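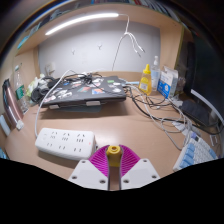 Wie viele Geräte darf ich an eine Steckdosenleiste auf dem Schreibtisch anschließen?

So viele, wie die aufgedruckte Gesamtleistung hergibt. Die Zahl der Steckplätze sagt darüber wenig aus. Wer die Wattzahlen seiner Geräte zusammenzählt und unter dem Wert auf der Unterseite bleibt, ist auf der richtigen Seite.

Und damit zum eigentlichen Thema: Kabel am Schreibtisch ordnen, ohne vorher einkaufen zu gehen. Ich habe in den letzten Jahren so ziemlich alles ausprobiert, was als Lösung verkauft wird. Klettbänder, Spiralschlauch, eine Kabelbox von Tramov, in die mein Netzteil nicht hineinging. Das meiste liegt heute in einer Schublade und ist selbst ein Kabelproblem.

Schritt 1: Alles abziehen
Rechner herunterfahren, Stecker ziehen, sämtliche Kabel auf den Tisch. Der Laptop kommt zugeklappt nach hinten. Die dünnen schwarzen Kabel landen gern als Knäuel auf dem Deckel. Für zehn Minuten mag das gehen, als Ablage taugt ein Laptop nicht, erst recht nicht, wenn er läuft.

Schritt 2: Entwirren und aussortieren
Am losen Ende anfangen und nicht ziehen. Jedes Kabel, zu dem Ihnen kein Gerät einfällt, kommt in eine Tüte mit Datum. Heike Kramer aus unserem Büro schwört darauf, die Tüte nach 6 Monaten ungeöffnet zum Wertstoffhof zu bringen. Ich bin da misstrauisch und schaue vorher hinein. Bisher hatte sie allerdings recht.

Schritt 3: Platz für die Leiste suchen
Überall liest man, die Steckdosenleiste gehöre unter die Tischplatte geschraubt. Mag sein, wenn man nie etwas umsteckt. Ich lasse sie oben liegen, seitlich vom Laptop, und lege das Zuleitungskabel zur Wand hin. Es sollte nicht über den Rechner laufen. Dicke weiße Kabel sind steif und machen ihren eigenen Bogen — einmal gerade auslegen und über Nacht liegen lassen hilft etwas, Wunder darf man keine erwarten.

Schritt 4: Laptop höher stellen
Unter einem erhöhten Gerät lässt sich eine Kabelschlaufe verstecken. Bitte nur eine, sonst staut sich die Wärme. Ob der Ständer 19 Euro kostet oder 148, ist den Kabeln egal. Wichtig sind Haltenasen vorn, damit nichts rutscht.

Schritt 5: Wieder anschließen
Zuerst das Netzteil, dann der Rest, jedes Kabel nur so lang wie nötig. Überlängen locker in eine Acht legen, nie stramm um das Netzteil wickeln. Beschriften lohnt sich bei gleich aussehenden Steckern, Kreppband reicht.

Nachtrag vom 18/05/2020: Benedikt Rathjen fragt, ob magnetische Kabelhalter etwas taugen. Meine von Cirard haben bis Februar gehalten, dann löste sich der Kleber. Auf geölten Platten würde ich es gar nicht erst versuchen.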